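Chapter 3
Where the Work Is: Industry and Location

In this chapter you will learn
why businesses settle in some places and avoid others
how transport, labour and land costs pull in different directions
what happens to a town when its main employer leaves
how to read a simple land use map of an industrial district

Key terms: primary industry, secondary industry, bulk-reducing, footloose, agglomeration, greenfield site, brownfield site, multiplier effect

Opening case: The two sides of Merrick

Merrick is a river town with one main street and a rail line that cuts it in half. On the north side are the old brick buildings of the Hukham flour mill, which closed in June of a drought year and never reopened. On the south side, past the level crossing and the showground, is an industrial estate that was sheep paddock within living memory. People in Merrick still talk about the north side as the working side of town, although most of the jobs are now in the south.

Linnea Dalen grew up in a mill cottage on the north side. Her father loaded wagons and her mother kept the weighbridge book. "You could tell the time by the whistle," she told a local history group. "When it stopped, people were late for everything." At its peak the mill employed 300 people in a town that had few other large employers. Within three years of the closure, the primary school had lost a classroom, the bakery had changed hands twice and the second pub had shut its doors.

The mill was built in Merrick for reasons that were sensible at the time. Wheat was heavy and expensive to move by cart, so it made sense to grind it close to the farms. The river supplied water for the boilers. The railway carried the flour to the port, 200 kilometres away. A business that depends on a heavy raw material, and turns it into something lighter or easier to handle, is called a bulk-reducing industry. Sawmills, sugar mills and ore crushers are other cases.

Each of those reasons weakened over time. Trucks made it cheap to carry grain past Merrick to larger mills on the coast. Electric motors replaced steam, so the river no longer mattered. The railway cut its services and then stopped taking small loads altogether. The mill did not become a worse mill. Its location became a worse location, and the owners could not move the building.

Manufacturing did not vanish from districts like this one, but it changed its form. Many newer plants use more machinery and fewer people on each shift, and they look for flat land, reliable power and a good road more than for a river or a rail siding. 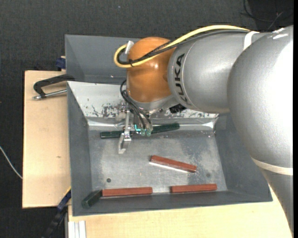 Figure 3.1 An industrial robot arm over a grey bin.

The south side estate was laid out by the shire on what planners call a greenfield site, meaning land that has not been built on before. Blocks were large and cheap. The highway bypass ran along the eastern boundary, so trucks could come and go without using the main street. The first tenant was Visel, a maker of pump fittings, which moved out from the city when its rent doubled. Warkance, a packaging firm, took the next block two years later and now sells cartons to its neighbour.

Visel is closer to what geographers call a footloose industry. Its fittings are small and valuable for their weight, so transport is a minor part of the price. It could have set up in any of a dozen towns. Nimal Liyanage, who managed the move, listed the things that settled the matter: the cost of the land, the bypass, a TAFE campus 75 kilometres away, and enough houses for sale that staff could shift their families. He added that the firm's bookkeeper had a sister in town. Personal reasons of this kind are seldom found in models of industrial location, but they come up often in interviews with business owners.

When firms cluster together and benefit from being neighbours, the process is known as agglomeration. They may share a supplier, a repair workshop or a pool of trained workers. The estate at Merrick is small, but the signs are there — a tyre fitter, a tool hire yard and a lunch van that does two rounds a day.

The north side has been slower to change. The mill is a brownfield site, which is land that has been used before and may need cleaning up. There is old fuel in the soil near the boiler house, and the roof sheeting contains asbestos. Marlina Pasaribu, a planner with the shire, has worked on three proposals for the buildings: flats, a market hall and a storage depot. The first two failed on the cost of the clean-up. The third is still before council.

Before you read on

1. Find your own town or suburb on a topographic map. Mark the railway, the main road and any river. Where are the industrial areas in relation to them?

2. Ask an older relative or neighbour to name a large employer that has since closed. What did it make, and why was it there?

3. The closure of the mill affected the school, the bakery and the pub. Draw a flow chart to show how one loss led to the next. Keep your chart, as you will need it for the section on the multiplier effect.

3.1 Factors that affect location

Every business has to weigh up a number of costs before it chooses a site. Some of these can be measured in dollars, such as rent, wages and freight. Others are harder to put a figure on, such as the quality of local schools or the attitude of the council. We begin with transport, which was the most important factor for most of the nineteenth century and is still the main one for industries that handle heavy goods.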